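# About Stedley

Stedley makes and sells play food and small kitchenware for preschools, home daycares and families.
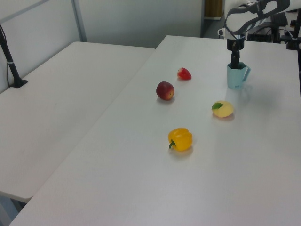 ## What we make

Our main line is artificial fruit and vegetables. The strawberry, the nectarine, the peach with its leaf and the yellow bell pepper are the pieces most schools order first, and they are also sold as a starter set of four. Each one is made to a size a three-year-old can pick up, with the strawberry kept well above the limit for small parts.

The second line is cups and mugs. The faceted mug in light blue has six sides and a loop handle. We added the flat sides after a teacher in Cuvville told us her class kept dropping the round ones. It is a working mug and can be used for drinks, although most of our customers keep it in the play corner with the fruit.

We also sell bowls, trays and a plain storage bin. The bins stack. Lids are sold separately.

## How we started

Fergal Scanlon opened the business in Holroyd after nine years of running a daycare with his sister. He was replacing the play kitchen food every fall. The paint rubbed off, stems came loose, and a pear could pass for a lemon by November. His first order was for 20 peppers in a single color, made to his own drawing, and he sold the ones his sister did not need.

Amparo Ayala joined the following year and now looks after design and color. She works from real produce bought at the Thursday market, and she paints the first sample of every piece by hand. The nectarine took her longer than anything else in the catalog — the faint yellow in the blush kept coming out orange.

## Where we are

Our shop and packing room are on the ground floor of a former seed store in Holroyd, built in 1910. Samples are laid out on white tables near the front, where the colors are easy to compare. You are welcome to pick things up. Orders are packed in the back and leave every weekday afternoon.

We have a smaller stockroom in Pundov that handles returns and spare parts. There is no counter there, so please bring returns to Holroyd or mail them using the label in your box.

## Schools and daycares

Schools get 10 percent off any order of four sets or more. We accept purchase orders and can split an invoice between two classrooms. If a single piece is lost or cracked, you can replace it on its own. Write the name of the piece on the order form and we will match the color to your set. Older sets may be a shade off, especially the peach, which was made a little paler when we changed paint suppliers.

## Cleaning

Wipe the fruit and vegetables with a damp cloth and mild soap, and let them dry before they go back in the bin. Please do not soak them. The mugs can go in the top rack of the dishwasher.

## Contact

Stedley
1471 Mill Road, Holroyd

The shop is open Monday through Friday from 9 a.m. to 4 p.m. For school orders, ask for Amparo. For everything else, ask for Fergal or leave a message with whoever picks up.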